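Search this site Go Advanced
Category: Supplies & Storage / Notes
5 min read

Corrugated board and humidity: what the Mallham shelf trial changed

The September issue carried a short note on carton grades for back-room storage. Several readers asked for the figures behind it, and for an explanation of why two boxes with the same printed strength rating can behave so differently on a shelf. Both are covered in this item.

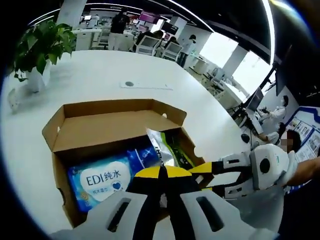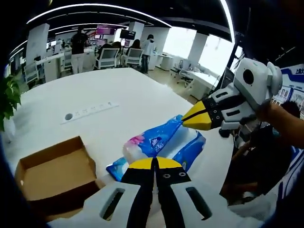 Corrugated board gets its stacking strength from the vertical walls, and most of all from the corners. The fluted layer holds the two liners apart, and the stiffness of the wall depends on that spacing being kept. Anything that crushes the flutes or interrupts the wall takes strength out of the box. A plain brown carton with two small round handle holes punched in an upper flap, like the one on the white table, loses very little, as a flap carries almost none of the stacking load. The same holes cut in the middle of a side wall are a different matter. Soft goods in plastic packaging, such as the blue package inside it, also contribute nothing to the stack. They compress before the walls do, and the carton has to be rated as if it were empty.

Moisture is the larger effect. Paper fiber takes up water from the air until it reaches balance with the room, and board stiffness falls as the water content rises. The change is slow enough that a carton packed in a dry office and moved to a damp store will look fine for the first day or two. The failure, when it comes, is usually a bulge low on the long side, followed by a lean.

The Mallham trial was set up to measure this under ordinary conditions. Ching-wen Chou loaded single-wall cartons with flat steel plates and left them in the rear store at Mallham, which has no climate control, and in the Sorncombe mezzanine, which is heated. Cartons came from one production lot, were taped with the same tape, and were placed on solid shelving with no overhang. Each carried a fixed top load of 20 kg. Wall deflection was read with a dial gauge at the midpoint of the long side, once in the morning and once before closing. The run was stopped at 900 hours.

At Sorncombe the deflection settled early and then stayed flat. At Mallham it followed the weather. Each wet spell pushed the wall out a little, and each dry spell returned only part of the movement. That ratchet pattern is the important result. A room that cycles between damp and dry is harder on board than a room held at a steady, moderately high humidity, and an average reading from a wall hygrometer will hide it. Log the daily high and low if the instrument allows.

A second set, loaded identically but placed on wire shelving, did worse in both rooms. The wires support the base along narrow lines, and the corners frequently land between them. A sheet of hardboard under each row removed most of the difference. Lurnville has since fitted sheets throughout its lower bays, using offcuts, and reports no trouble with them beyond the need to trim around the uprights.

Some points on reading a box maker's certificate, as this came up in nearly every letter:

Burst strength describes resistance to puncture by pressure on the face of the board. It says little about stacking.

Edge crush describes a short piece of board loaded on end. It is the figure to use for shelf work, together with the box perimeter and the board thickness.

Neither value includes an allowance for time. Board creeps under constant load, and a carton that holds a given weight for a minute in a test press will not hold it for a season.

We apply a reduction for time, another for humidity and a third for misaligned stacking. The three multiply together. In an unheated room the usable load can end up well below a quarter of the press value, and stack heights should be set from the reduced figure.

The stock count for the three stores came to 3,488 cartons, most of them single-wall. Replacing them all with double-wall is not justified. The current plan is to buy 500 double-wall cartons for the bottom tier at Mallham only and leave the upper tiers as they are. Old cartons with a visible crease across a corner should go to recycling regardless of age. Creases along the length of a flap can be ignored.

Readings from the wire shelving set will be printed in full next issue, along with the tape results, which are still being worked up.

Filed under: cartons, shelving, humidity, test notes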